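Posted 2020-04-08 by Brodie Hollis

Stullance is pleased to confirm that the co-operative update for Petideck is now available to all players on PC and console. The details follow in this thread.

The update adds online play for 2 people across the full campaign. Progress is saved for both players, and either may carry on alone at a later date.
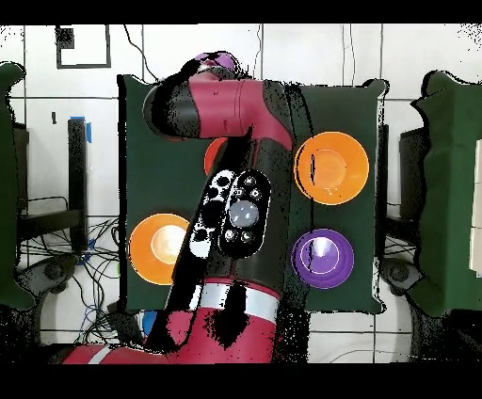

Stullance Player Support Team

Players who bought the game before the end of March will receive the update free of charge. Please restart your console if the download does not begin.

A total of 104 missions may be played together. The Betancur chapters remain single-player while our designers review their balance.

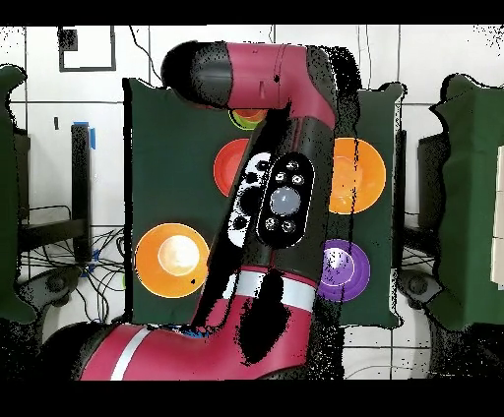 Known Issues

Some players have reported error 404 when sending an invitation from the Prornosen map. Ewan Hinds and his team have found the cause, and a fix is being tested.

Until the fix is released, we advise sending invitations from the main menu.
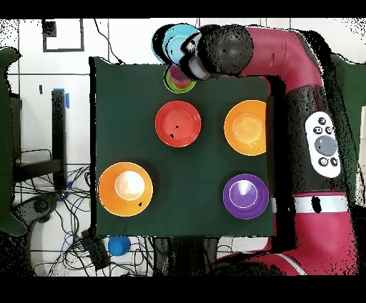
Invitations sent in this way remain open until the host leaves the session. Players on different systems cannot join one another at present.

The level limit has also been raised to 70. Existing characters keep all equipment and skill points.

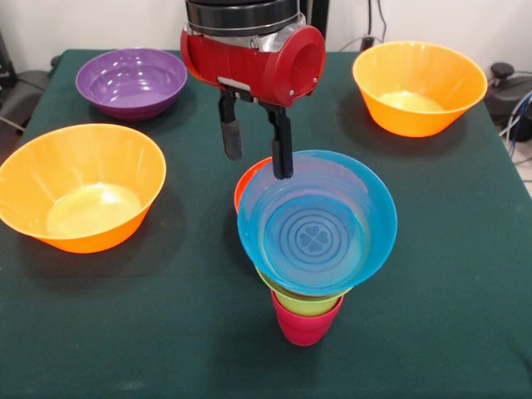
Will local split-screen play be added?
Split-screen play is planned for a later update. We will announce a date once testing has finished.

Last updated: Wednesday, 16:30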